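Progress report to the Varka fund, 12/27/24
Project: Voter information before the Wokthorpe council election

In this period we visited 1,046 households in Wokthorpe and Kekovby. From these, 425 people agreed to answer our short questions about the candidates, and 332 of them said they did not know the polling place was changed. We consider this the most important finding so far.

The candidate debate planned for August was moved two times – first by the council, then by one of the parties. We still paid the hall deposit, and we ask you to accept this cost under line 4.

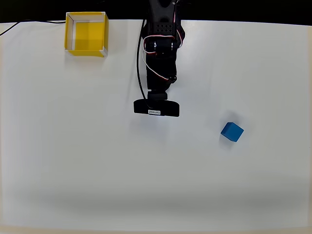 The leaflet with the new polling addresses is ready in two languages. We printed 300 copies and need a second printing before the end of next month. The budget for it is attached.

Contact: Song Civic Office, Wokthorpe | © 2024 | Back to top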